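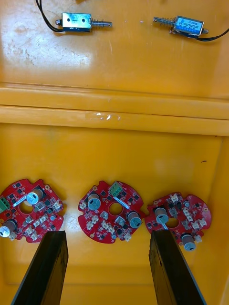 Who tells a witness that a hearing has been moved?

In most of the courts we studied the job falls to the prosecutor's office, usually to a victim-witness assistant or a legal secretary, and the court itself sends notice only to the lawyers and the defendant.

Figure 2. Yellow plastic bin with two solenoids and three red circular circuit boards.

4. Notice of Postponed Hearings

4.1 How a new date is set

The previous section dealt with how often pretrial hearings were postponed. This one deals with what happened next, that is, how the new date got from the courtroom to the people who had planned to be there. We drew on 478 felony case files from the courthouses at Erkbridge, Tistari and Eltham, all of them closed before we began reading. Every file in the set had at least one contested pretrial hearing that was put off after a date had been announced in open court. Most were hearings on motions to suppress evidence. The rest were preliminary hearings, bail reviews and a small group of competency hearings, which we kept in the set but discuss separately where the rules differ.

In all three courthouses the new date is set by whichever judge is on the bench when the case is called. If the assigned judge is away, a second judge takes the calendar, and that judge seldom hears the motion. The usual course is to ask both sides for dates, pick the first one that works for them and for the assigned judge's clerk, and move to the next case. The exchange is short. In many transcripts it takes up less than a page, and the reason for the judge's absence is not given.

The clerk enters the new date in the minutes. From the minutes it goes into the case management system, and from there a notice is printed or sent by email to counsel of record. A defendant in custody is told by the jail. A defendant who is out on bail has normally been ordered back in person and has heard the date in the room.

Witnesses are different. A witness under subpoena who is in the building may be ordered back by the judge, and the order is written in the minutes. We found this done regularly in Eltham, often in Tistari and hardly ever in Erkbridge, where the practice is for the prosecutor to have witnesses wait elsewhere and to release them by phone. A witness who is not in the building gets no order. What that person gets is a call or a letter, if one is made or sent.

4.2 Who carries the message

We asked staff in each prosecutor's office to describe the steps they follow. The written procedures are much alike. Once a date changes, the deputy in court tells the unit secretary, the secretary updates the witness list, and the list goes to the victim-witness assistant, who makes the calls. Police witnesses are handled through the department's court liaison officer. Expert witnesses are usually called by the deputy directly.

Practice was less tidy. The step that gave the most trouble was the first. Deputies who covered a calendar for a colleague did not always know which witnesses had been called for that morning, and they passed on the new date without the list. The secretary then had to work out from the file who was expected. In older cases, where the file ran to several boxes, this could take a day or more, and in the meantime people were still driving in.

Consuelo Solís ran the witness desk in Erkbridge for most of the period covered by the files. She kept a paper log of every call, with the time and the result, and let us compare it with the minutes. Her log shows that on postponements known before the hearing date she reached nearly all civilian witnesses the same day. On postponements announced in court that morning she reached far fewer in time to save them the trip. "By the time I hear about it they're in the parking structure," she told us. She also noted a group of people who were not on any list at all – parents, brothers and sisters, former neighbors – who came to every hearing and who had no legal reason to be notified. She called them anyway when she had a number.

The other two offices had no such log. For Tistari and Eltham we relied on notes in the case file, which record that a call was made but often leave out when.

4.3 Families of victims

State law gives a victim, or in a homicide the victim's next of kin, a right to reasonable notice of public proceedings on request. The important words are the last two. The request has to be made to the prosecuting agency, and it has to name a person. In our files the form was signed by one family member, usually a parent or spouse, early in the case. Where a case ran for several years the person named had sometimes moved, divorced or died, and the form had not been redone.

The length of these cases matters here. A suppression hearing in a homicide may be set and reset over many months, with the family told each time that this is the date on which the evidence will be argued. Families arrange leave from work around it. Several of those we interviewed had traveled from out of state. They did not complain much about the fact of a delay, which most had come to expect, and the complaints we heard were mainly about hearing of it in the hallway, or from a reporter.

One father in Eltham described learning that his daughter's case had gone over when the bailiff read out a date and the lawyers picked up their papers. He had thought the hearing was about to begin. It took him some minutes to find anyone who would say what had been decided, and then it was the defense investigator. His account was consistent with the minutes, which show the case called and continued with no statement on the record to the public.

We found no rule in any of the three courthouses that asks the judge to explain a postponement to those in the gallery. Some judges do it as a matter of habit. One in Tistari asks at the start of each calendar whether anyone is present for a case in which they are not a party, and has the clerk hand out a slip with the new date. The slips are half sheets of plain paper. Staff there said they got fewer calls afterward, though they had not kept track.

4.4 Automated notice

Two of the courthouses now use the Huang system, which sends a text message or email to anyone who has registered for a case number. Erkbridge took it up first and Eltham followed the next April. Tistari has the software but had not switched on public registration when we finished collecting files.

The system draws on the case management record, so it is only as quick as the clerk's entry. Where the entry was made from the bench, messages went out before the courtroom had emptied. Where minutes were typed up in the afternoon, the message came after it could do any good. In Eltham we also found messages that gave the new date and department but left the hearing type blank, and people who received them could not tell whether the motion had been heard and a new matter set, or whether nothing had happened.

Registration is the larger problem. The sign-up page asks for a case number in a format that does not appear on subpoenas or on the victim notice form. Yen-ting Kwan, who read the Eltham files for this study, tried to register for a sample of open cases using only the papers a family would have been given. She could do so in fewer than half. In the rest the number on the paper was the police report number or the prosecutor's own file number, and the page returned no match and gave no hint as to why.

Postponements asked for in advance by one side are easier. The local rules call for such a request to be filed at least 7 days before the hearing, and when it is, there is time for the older methods to work. Late requests were common in all three places, however, and were seldom refused when the other side did not object. A judge's sudden absence falls outside the rule altogether.

4.5 Limits of the file evidence

A file shows what someone thought to write down. An assistant who makes a dozen calls in an hour may note two of them. The absence of a note is therefore weak evidence that no call was made, and we have not treated it as proof in any single case. We also could not count people who came to court and left without speaking to staff.

The interviews have a different weakness. Those who agreed to talk had mostly followed their case closely, and they were more likely than others to have been present on a day when the hearing did not go ahead. Staff interviews ended on 18/11/2022, and changes made after that date are not covered. We know of at least one, a revised victim notice form in Eltham with the court's case number printed at the top.

Section 5 turns to the cost of these missed trips for witnesses who are paid by the hour, and to the fee schedules under which some of that cost can be claimed back.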